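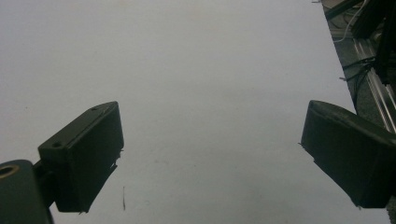 Sunday, bench 7, the white top

Went in to sort out the small marks before the drawing work starts again on this bench. Most of it is clean matte white. What I have down for this part of it:

Thin dark line, standing nearly upright. Hair, pencil or a fine scratch, can't say from looking.
Brownish smudge, faint. Easy to lose against the white.
Small dark speck off to the left.

None of them matter for ordinary assembly. They do matter when we lay tracing sheets down, because a line under the sheet gets read as a line on the sheet. We had that in September with the Godoy panels, where a stray mark got traced and went through to the cut list. One panel was remade.

Order of work

Same order as the other benches, gentlest first. Stop at whatever step takes the mark off.

1. Soft brush, one direction, toward the open edge. Takes care of hairs and crumbs.
2. Dry cloth, no pressure.
3. White eraser, short strokes. Wipe the rubbings off with the brush and keep your hand out of them.
4. Cloth barely damp with plain water, then a dry cloth right behind it.
5. Kanik cleaner, on the cloth and never straight onto the top. Try it at the back corner first.

If the thin line is still there after 3, write it down as a scratch and leave it. Don't sand. We sanded a patch on the bench by the door and it now shines differently from everything near it, so you see the patch before you see anything else. Whoever picks up a scratch should put a pencil tick on the bench plan with the date and move the tracing position a hand's width over.

The smudge could be glue, tea or something off the cardboard. Cardboard is my guess, since the Sakine boxes leave that color on the shelves too. Boxes go on the floor or on the cart from now on. I have moved the cart to the end of the bench so there is less excuse.

Supplies

Cleaner: one bottle open, 500 ml, nearly full. No spare.
Cloths: 53 in the drawer, counted for the order. The gray ones are for oil and don't belong in there. Took those out.
Erasers: enough.
Brushes: the wide one is shedding. Thrown out. If you find bristles on a top, that's where they came from.

Color under the lamps

Had another go at the question of why this top reads white at one time and gray at another. It is mostly the lighting. Over a wide area the shading is soft and you don't notice it while you work, only when you put a fresh sheet of paper down next to it.

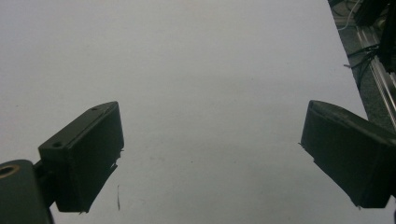 Photo: Cloltunlow workshop, bench notes

Pale gray-white is what I would write on the card for it. The card at the moment just says "white," and that has caused trouble with matching. When we ordered the last cover from Sakine by that word we got something a lot bluer, and it went back. Next time send them an offcut, or hold their sample book against the top in daylight with the lamps off. I have put a note in the order folder and taped a copy inside the drawer.

Things to keep doing on this bench:

Leave a clear stretch of surface in the middle wide enough for a full sheet.
No pens without caps. Pencils go in the tray.
Tape comes off the same day. Left longer, it takes on dust along the edges and you get an outline that needs the cleaner.
Anything with a rough underside gets a felt pad under it or stays on the cart.
Loose plastic bits get brushed up at the end of a job, including the fine stringy ones. They stick to a damp cloth and get dragged around.

The felt pads are on shelf 244, behind the clamps. They were on the windowsill before and had faded, and the adhesive on a few had gone soft. Use the newer packet. The old ones are fine under lamps and jars.

Open questions

Do we want a second cover for this bench, to swap in when one is being cleaned? The Godoy job will need the tracing position for several days running and I would like to have something ready. The storage tube is long enough if we take the old plans out of it.

Is the slanted edge on the right going to be a problem for the long ruler? I keep setting the ruler against the edge by habit, and if the edge isn't square to the sheet, the first line is off before you start. For now, mark a square reference on the sheet itself and work from that.

Still to do: reorder the cleaner, get a new wide brush, change the card to gray-white, move the plans out of the tube.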